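Filed under: Home & Rentals > Checklists

My move-out and move-in walkthrough for the Lallcombe apartment, with comments

I've managed the upstairs apartment on Lallcombe Street for my aunt long enough to have gone through three versions of this checklist. The first was one page and missed the dryer vent completely. The second ran so long that I stopped halfway through and went to get lunch. Version three is what I use now, and I'm putting it up with my comments from the last walkthrough (1 June 2025) because Rasha Kanaan asked for a copy and I figured other small landlords might want to steal it too.

Marks: OK means fine, FIX means before anybody sleeps there, WATCH means look again in December when I do the winter round.

I'm not a licensed inspector. If your city wants a proper inspection for a rental, get one. My list is for the stuff between those visits.

ENTRY AND STAIRS

1. Street door closes and latches by itself -- OK. It used to need a shove. Khalil Issa planed the edge for me and now it swings shut with a nice heavy click.

2. Deadbolt turns from inside without a key -- OK.

3. Handrail solid top to bottom -- FIX. The bottom bracket moves if you lean on it, and I mean really lean, the way you do with a couch on your shoulder. Two of the screws were just going into plaster. I'm moving the bracket over to the stud, which means patching the old holes, which means paint, and I don't have that green anymore.

4. Stair treads, no loose nosing -- OK, except the fourth one up creaks. It has always creaked. I got down with a flashlight and it's tight.

5. Stair light works from both switches -- OK.

6. Nothing stored on the stairs -- FIX, done on the spot. One umbrella stand, one bag of potting soil. Both mine, sadly.

SMOKE AND CARBON MONOXIDE ALARMS

7. Smoke alarm in each bedroom, test button pressed -- OK front, FIX back. The back one chirped when I pressed it and then quit. New battery, same thing. I turned it over and read the date on the back and it was way past its life, so that one's in the trash and a new one's up. Please read the date on the back of yours! The test button only tells you so much.

8. Smoke alarm in hallway -- OK.

9. Carbon monoxide alarm outside the bedrooms -- OK. I write the replacement date on a strip of masking tape on the side where I can see it from the floor. Marichka Levchenko taught me that and I've done it with everything since, including the water filter.

10. Fire extinguisher in kitchen, needle in the green, pin in place -- OK. It was behind the cereal last time. I've hung it by the doorway at about shoulder height, well away from the stove.

KITCHEN

11. Stove anti-tip bracket engaged -- FIX. This is the one I'd beg you to check. Open the oven door, and gently try to rock the range forward. If the back feet lift, the bracket isn't holding. Ours had been installed and then somebody pulled the range out to clean and pushed it back without catching the foot. Took me five minutes to set right.

12. All burners light and shut off fully -- OK. The front left is slow to catch, so WATCH.

13. Range hood fan runs, filter clean -- FIX. The fan's fine. The filter was disgusting. I soaked it in hot water with dish soap and it came out a different color.

14. Outlets near the sink trip and reset -- OK. Press test, plug in a lamp, see that it's dead, press reset, see that it's back. I used to skip the lamp part and just listen for the click. Don't do that.

15. Under the sink, dry to the touch -- WATCH. I ran a paper towel around the trap and every joint. Dry, but there's an old stain on the cabinet floor and I can't swear to how old. I put down a clean sheet of paper so the next drip will show.

16. Fridge cord and plug -- OK.

17. Cabinet doors and drawers -- OK. One knob loose, tightened.

BATHROOM

18. Hot water temperature at the tap -- FIX. I let it run and held a kitchen thermometer under it. Too hot, especially if a family with little ones takes the place. I turned the heater down a notch and I'll measure again before the keys change hands.

19. Toilet doesn't rock -- OK.

20. Grab bar holds weight -- OK. I hung on it. I'm not light.

21. Exhaust fan pulls a square of toilet paper -- OK, barely. It held the paper and then let it slide off in slow motion. WATCH. If it's worse by December I'll buy a new fan, and I already know I'll pick the Stonura one my cousin has because it's so quiet you forget it's on.

22. Caulk around the tub -- FIX. Cracked along the back. I keep saying I'll learn to do a good bead and I keep ending up with something like cake frosting. Karim Hourani has agreed to do it in exchange for dinner.

BEDROOMS AND LIVING ROOM

23. Every bedroom window opens fully, stays open, and closes -- FIX front bedroom. Painted shut! I ran a putty knife around the sash and worked it loose. A bedroom window that won't open is a person who can't get out, so I did it right then with my coat still on.

24. Window locks -- OK.

25. Screens -- WATCH. One has a small tear in the corner.

26. Blind cords -- FIX. One old corded blind was left in the back bedroom. I took it down and put up a cordless one. If your rental still has the loop kind, just get rid of them, they aren't expensive to replace.

27. Outlet covers present, none cracked, none warm -- OK.

28. Tall furniture anchored -- FIX. We leave a bookcase and a dresser for tenants. The bookcase had its strap. The dresser's strap was there too, hanging behind it and attached to nothing at all.

29. Table and chairs steady -- OK. The wobbly chair got new felt pads and it's much better.

30. Rugs have grips under them -- FIX. Hall runner slides. Bought the grippy mesh, cut it a little short of the edges, and now it stays put.

LAUNDRY AND HEATER CLOSET

31. Dryer vent clear all the way to the outside -- FIX. You have to go outside and look at the flap while the dryer's running. Ours was opening about as wide as a sleepy eye. I pulled the duct and there was a sock's worth of lint in the elbow -- maybe two socks.

32. Washer hoses, no bulges -- OK. Braided ones, put in by Tannous Plumbing when they did the shutoff valves.

33. Nothing stacked against the water heater -- OK. Clear on all sides for once.

34. Main water shutoff labeled and turns -- OK. Turn it all the way off and back on. A valve that hasn't moved in years can freeze up on you, and you don't want to find that out with water coming through the ceiling.

35. Breaker panel labels match -- FIX. "Den" is the bathroom. There's no den. I went through the panel with Juwita Yusof on the phone in the other rooms yelling "off!" and "on!" at me, and now it has a new card in real ink.

OUTSIDE

36. Porch boards -- WATCH. One soft spot near the downspout. My screwdriver went in a little way but not far.

37. House number readable from the street -- OK. Ours is 456 and the 6 used to hang upside down as a 9. An ambulance doesn't need that.

38. Gutters attached and draining -- OK.

39. Porch light -- OK.

WHAT IT COST

A little more than 100 dollars in parts so far, mostly the alarm, the blind and the rug mesh. The porch is the scary line. I had a quote from Jilora Decking for 3,000 to redo the whole thing and I think I can put it off if I replace the soft board and fix the downspout that's been dumping on it. I'll get a second opinion before winter.

A FEW NOTES IF YOU COPY THIS

Carry a flashlight, a screwdriver, a thermometer, a lamp, paper towels and a pencil. Do the whole list in order even if you're sure about something. I was sure about the dresser.

Write the comment while you're standing there. I tried doing it from memory at home one year and had "kitchen -- the thing -- check" on a page, and I still don't know what the thing was.

Give the tenant a copy with your FIX items signed off, and leave some blank lines for theirs. The last tenants added 7 items of their own and most of them were better than mine. The hall runner was one of theirs, and so was the slow burner.

I'm still going back and forth on whether to add a line for the attic hatch. It's painted over and I've never once been up there, so probably yes. I'll bring the putty knife.

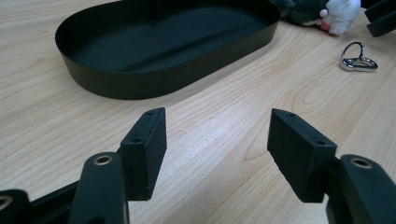

And if I do get up there I'll look at the insulation while I'm at it, and see where that bathroom fan really vents to, and put both on the sheet as numbers 40 and 41.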